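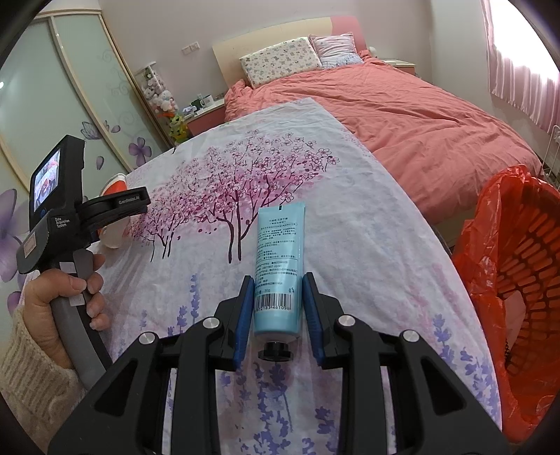
Recording and Releasing Independent Music
Unit 6 handout: Who did what on a record, and why the credits won't tell you
Instructor: So-ying Kuo

Read this before the session, along with the two sleeve scans in the course folder. Bring your own credit draft, even if it is bad.

1. What a credit claims

A credit looks like a plain fact: a name and a job. Most of the time it is closer to a settlement. Somebody asked for a title, somebody else was too tired or too polite to argue, and the result went to the printer. I have signed off on credits I didn't believe, and so has every manager I've worked with.

Take "produced by." On one record it means the person who chose the songs, picked the tempos, sat through every vocal take and sent the drummer home. On another it means the person who owned the room. On a third it was part of the deal when the money ran out and the fee couldn't be paid in full. The words on the sleeve are the same in all three cases.

"Additional production" is worse. I have seen it cover a full rebuild of a song and I have seen it cover one shaker. "Artistic direction" can be real work, months of it, or a friend with opinions. Treat the phrase as a question until you can talk to someone who was in the building.

2. Case: Seludero, the second album

Seludero were a four-piece who recorded their second album at Ivthorpe, a converted dairy with one good live room and one very bad one. The label pressed 400 copies on vinyl. The credits list three producers, two arrangers and an "arrangement consultant."

The session log is more modest. The first producer is present from day one to the end of tracking. The second appears on two afternoons. The third doesn't appear at all, though he may have worked from files at home, and the log wouldn't show that. Keep this in mind before you get too pleased with yourself about catching people out. A log is also written by someone, usually the assistant, usually late.

The arrangers are the interesting part. Track five has a string part that reviewers liked. The sleeve gives it to the bass player. The parts on the stands were in the cellist's handwriting. Did she write it, or copy it out from something he sang to her? I asked them both, years apart, and got two confident answers that can't both be right.

Questions for discussion:
If he sang the line and she voiced it for three players, who arranged it?
Would your answer change if the track had earned anything?
What would you want on paper, and at what point in the session would you have asked for it?

3. Lyrics and translations

Tam, the singer, wrote in English and had four of the songs put into Spanish by a friend. The friend is thanked. She is not credited as a lyricist, and the registrations don't mention her. People will tell you a translation is "just the same song." Try singing a literal one. Somebody had to throw away half the images and find new ones that fit the tune, and I'd call that writing.

Whether the law where you live agrees is a separate matter. An adapted lyric generally needs permission from whoever controls the original, and the adapter's share, if there is one, is whatever was agreed. Thanks in the liner notes aren't an agreement.

4. Streaming numbers as evidence

The label's one-sheet for the album said the lead single had "passed 1,000 plays in its first week." Fine. By August it had 3,276, and the one-sheet had changed to "thousands of listeners." Plays are not listeners. One person with the song on repeat through a long shift is a lot of plays.

The figure I'd trust more is 207, the number of people who bought something directly from the band through Flivlow, the small storefront they used at the time. Even that needs care – it includes relatives.

When you read a bio, mark every number and ask what was being counted, by whom, and over how long. Then mark every adjective attached to a review. "Very positive" usually means nobody has the clipping.

5. Split sheets

Fill one in for every song, on the day. Names as they appear on each person's registration, percentages that add up to 100, signatures. The usual objection is that it kills the mood. It does, a little. I don't find this a strong argument. Moods recover faster than friendships do.

Equal splits are popular and sometimes fair. They are also a way of putting off the conversation, so be wary if everyone agrees in under a minute.

Assignment

Pick a record you own with at least six people credited. List each credit, then write one sentence on what you think the person did and one on how you would check. If you can't think of a way to check, say so. Don't pad it. Two pages, typed, handed in at the start of the next session.

Unit 7 covers mastering. Bring headphones you know well, and something you think sounds good on them.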